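Sustar Hand-Held Grippers: Frequently Asked Questions

What is the Sustar kit?
Sustar is a pair of hand-held grippers, one for each hand, made by Sumside. A person holds them and does an ordinary job with the jaws in place of their fingers. The motion is recorded and can be used to train a two-armed robot to do the same job. You can buy the kit or rent it by the month.

Do I need a robot to use it?
No. Recording is done by hand. Many customers collect their data first and choose an arm later. If you already have an arm, check with us that it can carry the Sustar jaws before you order.

What comes in the box?
Two grippers, left and right, with their cables, a set of markers for tracking, spare finger pads, a power supply and a printed setup card. The recording software, Cadaslow, is a download. You supply the computer, the table and whatever objects you want to work with.

What kinds of tasks can it record?
Tabletop work is where it does best. Setting a place, sorting parts, folding small cloths, loading a rack and putting things in bins are all common. It is not meant for heavy tools, hot pans or anything that has to be kept sterile. The jaws are happiest with objects you could pick up between your thumb and two fingers.

Can it pick up thin things such as forks and knives?
Yes, but flat cutlery takes practice. Come in low, close slowly, and pinch the handle near its middle. A placemat or cloth under the cutlery gives the finger tips something soft to press into. On a bare hard table, expect a few misses at first. 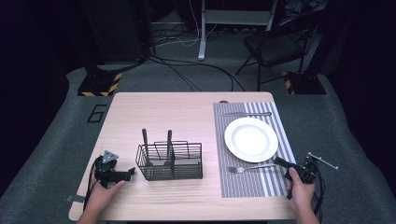
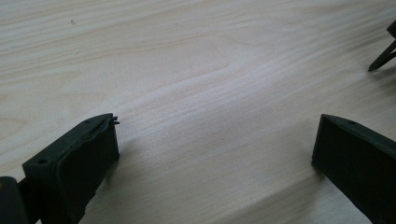 Table-setting work with the hand-held grippers (first picture), and a view from a gripper with its fingers apart over the wood (second picture).

How big a table do I need?
Anything you can reach across while standing comfortably. Leave room at the sides for the cables to hang freely. A light, plain surface is a good choice, though it doesn't have to be wood.

Are the grippers wireless?
No. Both are wired. We looked at batteries and decided against them, mainly for weight. Let the cables fall off the sides of the table and keep them out from between the two grippers – crossed cables are the most common cause of a spoiled take.

How heavy are they?
Each gripper weighs 615 grams without the cable. Most people can work for half an hour or so before they want a break. You can rest the body of a gripper on the tabletop while the other hand is busy.

How long does it take to learn?
Plan on one afternoon. New users tend to move too fast and to forget that the software needs a short pause at the start and end of each take. Rebecca Mancuso runs our training calls and can watch a few of your first recordings and send back notes. One call is included with every purchase. Rental customers can add one for $62.

How many takes do I need for one task?
It depends on the task and on how much you move things between takes. For a simple pick and place, our own team usually stops at around 996. If the objects always start in the same spot you will need fewer, but the robot will be less able to cope when something is moved.

When should I change the finger pads?
Pads are a wear part. Change them when the edges start to fray or lift, or when smooth objects begin to slip. Peel off the old pad, wipe the finger with alcohol, let it dry and press on the new one. Pads on the left and right fingers do not have to be changed at the same time. Keep a note of the date, as grip can feel different after a change.

Can two people record at once?
Yes, with two kits and two computers. Put the tables far enough apart that neither set of markers shows up in the other person's recording.

Who owns the recordings?
You do. Cadaslow saves to your own disk and sends nothing to us unless you attach a file to a support request.

What does the warranty cover?
The grippers and power supply are covered for 2 years. Cables and pads are not. Repairs are done at our Lindsay workshop, and we close for part of July, so please send anything urgent before then.

Contact Sumside Support | © Sumside. All rights reserved. | Back to top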